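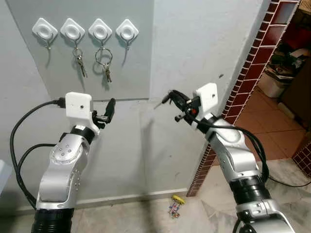 Et donc il faut combien de démonstrations avant que ça marche ? m'a demandé Akpan dès que j'ai parlé de mettre cette page en ligne. Sa deuxième remarque, c'était que les crochets adhésifs, il les trouvait beaucoup trop faciles, et qu'un vrai tableau à clés d'immeuble nous aurait donné autrement plus de fil à retordre. Je réponds aux deux plus bas, promis !

Galerie du projet Gastside – la tâche des clés
Mise en ligne le 02/10/2020

Bienvenue dans notre petit coin à nous ! Gastside, c'est le nom du projet sur lequel je passe mes journées (et pas mal de mes soirées) : apprendre à deux bras à faire des gestes de maison à partir de démonstrations, sans programmer chaque trajectoire à la main. On a commencé par des choses grossières, pousser, ranger, empiler, et puis en septembre on s'est attaqués aux clés. Je ne vais pas mentir, j'adore cette tâche. C'est petit, ça brille, ça pend, ça se balance, bref c'est tout ce que les méthodes de vision détestent.

Quatre crochets blancs alignés sur le panneau gris, des clés sur les deux du milieu, et un anneau nettement plus grand que l'autre. La consigne tient en une phrase : décrocher un trousseau et le raccrocher sur un crochet libre.

La méthode, en deux mots, pour celles et ceux qui débarquent : une personne guide les bras, on enregistre les images et les positions des articulations, et le modèle (il s'appelle Merier chez nous, ne me demandez pas pourquoi) apprend à prédire la suite du mouvement. Pour les clés, on lui a donné 66 démonstrations. Voilà Akpan, c'est ton chiffre ! J'en voulais davantage, mais guider des pinces à deux doigts vers un anneau, ça fatigue les poignets bien plus vite qu'on ne l'imagine.

Ce qui nous a surpris, c'est la différence entre les anneaux. Sur une série de 8 essais avec le grand, Merier en a réussi 7. Avec le petit, même nombre d'essais, et seulement 2 réussites – aïe. Presque toujours le même souci : la pince arrive au bon endroit, mais un poil trop bas, elle touche les clés avant l'anneau et tout se met à tourner. Avec le grand anneau, la même erreur de hauteur passe sans problème.

On a d'abord accusé les ombres des clés sur le panneau (moi la première, j'étais sûre de mon coup). On a refait des essais avec un éclairage plus diffus et ça n'a presque rien changé. Maintenant je penche plutôt pour la profondeur, que le modèle doit deviner à partir des images seules. Avo, notre outil maison pour rejouer les essais au ralenti, montre bien l'hésitation juste avant la fermeture des doigts, un petit va-et-vient que je trouve assez touchant.

Quant aux crochets trop faciles, je veux bien en rediscuter quand le petit anneau passera ! La tige est fine, il faut présenter l'anneau avec le bon angle, et le geste pour raccrocher reste le plus délicat des deux. Prochaine étape : changer les trousseaux de crochet entre chaque essai, et ajouter des démonstrations où l'on rate exprès la première prise pour montrer comment se rattraper.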